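Journals > Indoor Surfaces and Acoustics > Volume 20 > Section 3.2

3.2 Floor covering and footfall noise

Footfall noise was measured at the Cludholm and Pretimden sites with the same tapping source and the same operator (Tamiru). Covering types are coded as in Table 2. 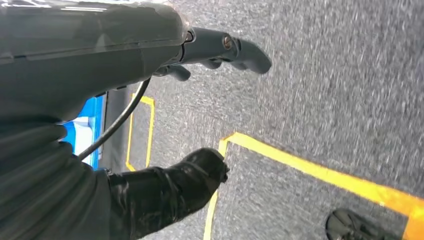
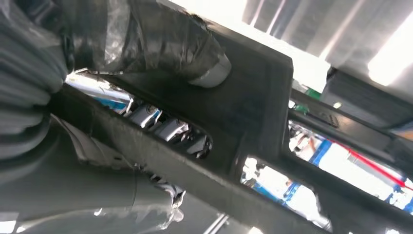
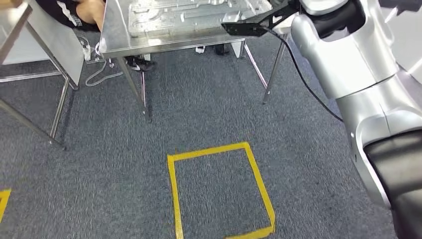 Figure 2. Interior views, one room, ground level.

Short-pile carpet laid directly on a concrete slab lowers impact sound mainly at higher frequencies, where the fibers lengthen the contact time of each blow. Below 110 Hz the slab governs the response and the covering has little effect. Bagheri and Lencho reported the same split for wool and nylon pile, although their samples were glued and ours were not. Color was recorded only for matching replacement stock. Gray carpet with a fine mottled texture, as in the last view of Figure 2, was coded G2. Yellow tape on such a floor, seen in the same view as a rectangular outline, is a convenient way to mark a source position, but the tapping feet must stay clear of it - tape stiffens the pile locally and raises the reading. Each source position was held for 75 seconds. Positions near walls were dropped from the analysis, following Verstraete. The Admasu correction for room absorption was applied to all remaining values, and results for the two sites are compared in Section 3.3.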